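**Vumow Replay** is the inspection and re-planning module of the Vumow control stack. It loads logged runs from simulation or hardware, puts camera streams, joint states and planner output on one clock, and lets an engineer change a parameter and run the planner again from any point in the log.

The module is licensed per workstation. It needs Vumow Core on the same machine and reads Goston log files without conversion.

## What it does

Replay covers the gap between a failed run and a changed parameter. The usual way to debug a mobile manipulator is to read text logs next to a video player and line them up by hand. Replay keeps every stream in a single session file and indexes it by simulation tick or hardware timestamp. Selecting a planner event moves all of the camera views to the matching tick.

Sessions can be annotated. Annotations are stored in a side file, so the original log is never rewritten and its checksum stays valid.

## Camera streams

Each stream is decoded on its own thread and carries its own quality score. The score combines sharpness, tonal range and block noise, and is computed per image at load time. Close-range streams often score low. In the gripper view below, the dark rounded shape at lower left is part of the gripper, heavily blurred, and the rest is blue-gray with very little contrast. There is no edge on that surface a feature matcher could hold on to.
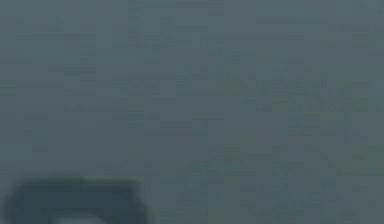 ## Perception gating

Low-scoring images can be kept out of the object map. The gate has 3 modes:

- `pass`: every image reaches the detector. Scores are logged only.
- `hold`: images under the threshold are skipped and the last good estimate is carried forward, with its covariance increased on each tick.
- `switch`: the detector moves to the next camera in the priority list until the first one recovers.

`hold` is the default. `switch` requires calibrated extrinsics for every listed camera, and Replay refuses to start a session in this mode if any are missing. The default threshold is 35 on a scale of 0 to 100. It can be set per camera, and a gripper camera will normally want a different value from a room camera.

Gate decisions appear on the timeline as a colored strip under each stream. Clicking the strip opens the score components for that tick.

## Planning in furnished rooms

The base planner works on a 2D cost map built from the fused object map. The arm planner works on a 3D occupancy grid at a finer resolution. Replay can show either one next to any camera stream, and both are rebuilt when a gate setting changes.

Room scenes are a good check on the conversion from objects to costs. Large furniture is simple: a bed against a wall or a cabinet gives a solid footprint. Thin structures are harder. A metal ring on legs or a slatted wooden frame can be seen through, and the floor behind it will be marked free if the ray-casting step is given too much weight.
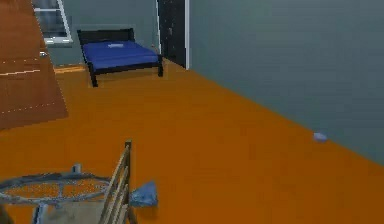 The `thin_object_fill` parameter closes gaps inside a detected outline before costs are assigned. It is off by default, as it can also seal off passages the base could use. Cloth and small items on the floor are handled by `soft_class` and `min_height`. Items in neither class are treated as rigid.

Doorways need one more setting. A dark opening with no depth return is classed as unknown, and the planner will not route through unknown cells unless `allow_unknown` is set for that region.

## Re-planning from a log

1. Open the session and move to the tick of interest.
2. Select **Branch**. Replay copies the state at that tick into a new branch.
3. Edit parameters in the side panel. Changed values are shown in bold.
4. Run the branch. The original plan stays visible as a dashed line.
5. Export the parameter difference as a patch file for Vumow Core.

For simulated logs, a branch runs against the simulator and new camera images are rendered. For hardware logs only the planner is run again — sensor data past the branch point is still the recorded data, and results should be read with that in mind.

## Interfaces

| Item | Support |
|---|---|
| Log input | Goston, Vumow Core native |
| Simulator bridge | Flistach |
| Scripting | Python, command line |
| Branches open at once | 2 |
| Parameters exposed | 137 |

Command line use follows the same order as the interface:

 vumow-replay open run.gst
 vumow-replay branch --tick 137
 vumow-replay set thin_object_fill=true
 vumow-replay run --export patch.yaml

## Known limits

- Quality scores are not comparable across cameras with different compression settings.
- The Flistach bridge does not restore cloth state on branch. Cloth objects restart from their rest pose.
- Annotations made in a branch are lost if the branch is closed without saving.

A fix for the cloth state issue is planned for January.

## Contact

Licensing: Carmela Vallejo, Sepúlveda office. Technical questions and log format requests: Noelia Gallardo, Replay maintainer. Attach the session header to any bug report — the full log is only needed on request.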